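Entry 94. May, 6:40 a.m.

Slept badly, up before the alarm. Finished the stovetop notes for the Utton pans and moved on to the small saucepans, which I had been putting off. The large ones are easy to judge. The small ones differ by a few millimeters of wall and a few grams of handle, and I end up weighing everything twice.

Kitchen scale drifted again overnight. Zeroed it with the brass weight and it held at 219 g across three readings, so I left it alone. The lids were weighed first, then the pans, then each pan with its lid on. The glass lids are heavier than I expect every time. On a small pan the lid can be a third of the load on the wrist, and the maker's printed weight leaves it out.

Handle notes. A long handle on a light pan tips it when empty. Tested by setting each pan on the small burner grate, lid off, and pressing the grip with one finger. The Bostel tipped at once. The Bodnár stayed down until I leaned on it. Added water to the Bostel in small steps and it settled with 2 cm in the bottom, which is less than anyone would cook in, so I have marked it as acceptable. The old pan from the Skurnport flat was not tested. It has a dent in the base and rocks on anything flat.

Rivets: wiped around each one with a cotton swab. Residue on the Bodnár, inside, lower rivet. Soaked it in baking soda and hot water for an hour, then a soft brush. Most of it came off. I should have done this before weighing, though the difference will not show on this scale.

10:15 a.m. Coffee. Rewrote the table of diameters because I had mixed inside and outside measurements in the same column. All inside now. The lid column is measured across the metal rim.

Spent the rest of the morning on storage. The cupboard shelf is too shallow for a pan with its handle pointing back, so handles go sideways and each one blocks the pan beside it. Storing lids upside down on the pans saves height but the knobs knock against the bottom. Flat beside the pan is the better arrangement where there is room, and in the cupboard there is none. A rack on the inside of the door would take 2 lids at most before it fouls the shelf edge. 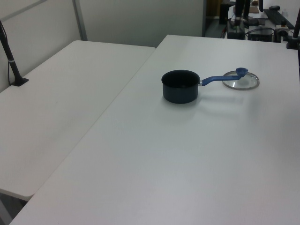 Small saucepan, dark, blue grip. Glass lid with blue knob, flat to the right.

The color match between grip and knob is useful for sorting. With several clear lids of similar size, the knob is the quickest way to pair them. I have put a column for knob color in the table.

To do: longer screws for the door rack, felt pads, new battery for the scale. Measure the shelf depth again with the door closed.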